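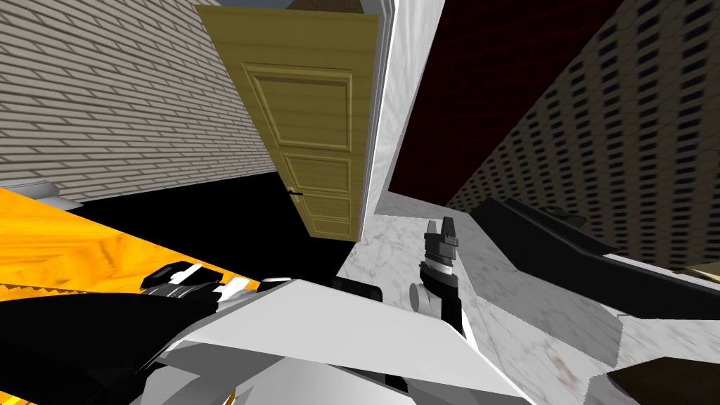 # Gripper comparison in simulation: request for comments before the Thursday review

**evanek_volutdale** (thread owner)

Members are invited to comment on the comparison now under way at Volutdale. The purpose is to select one of two end effectors for the door and corridor tasks: the Kirui parallel gripper with block pads, or the Hunero gripper with short fingers. Both were run in simulation on a two-arm model.

Each gripper completed 430 trials on the lever handle task under the same controller settings. The Kirui unit recorded 11 failed grasps. The Hunero unit recorded 4. Cycle time did not differ by a margin that the group considers meaningful.

My provisional recommendation is the Hunero unit. Objections should be posted here before Thursday.

Emília Vaněk
Manipulation Group, Volutdale

---

**torque_ledger**

Thank you for posting the figures. I do not support the recommendation as written. A difference of seven failures across the two sets is small, and the post does not state whether the starting poses were matched. If each gripper received its own random draw, the result may say more about the draw than about the hardware.

I would also ask which friction values were assigned to the pads. The default in our Zoltby build is generous.

---

**evanek_volutdale**

The starting poses were matched. Both sets used seed 1073, and the pose list is in the shared folder. Friction was left at the Zoltby default for both units. I accept that this point requires further work.

---

**m_harrow**

The default friction value should not be used for a purchasing decision. Our section repeated a similar test last January with the value lowered, and the block pads lost most of their advantage on flat objects while the short fingers were barely affected. That would seem to favor the Hunero unit further, but I would want to see it on this model before relying on it.

A separate matter is the wrist camera. With the view rolled as far as it is in the render at the top of this thread, the door leans heavily and the handle is a thin dark shape against a tan panel. Has the handle detector been checked at that angle? A failed detection and a failed grasp should be logged separately.

---

**torque_ledger**

I agree with the last point. I disagree on the first: lowering friction for both units introduces a new assumption in place of the old one. The proper course is to measure the pads on the bench and enter those values.

---

**evanek_volutdale**

Detection and grasp failures were not separated in the log. Of the failures reviewed by hand so far, two on the Kirui side occurred before the fingers closed, and these should be counted against the detector. I will review the remainder.

The bench measurement is a reasonable request, although the Hunero sample is with another section until next week.

---

**palmer_ctl**

Please also record the controller version. The gripper force limit was changed between the last two Zoltby releases, and results from one cannot be compared with results from the other.

---

**m_harrow**

I remain of the view that a reduced-friction run costs one night of computing and should be done now — the bench values can be substituted when they are available.

---

**evanek_volutdale**

Both sets used the same release; the version number has been added to the log header. The reduced-friction run will start this evening on both grippers with the same pose list. The recommendation is withdrawn from the Thursday agenda and will be listed as an open item. This thread will stay open for the revised counts.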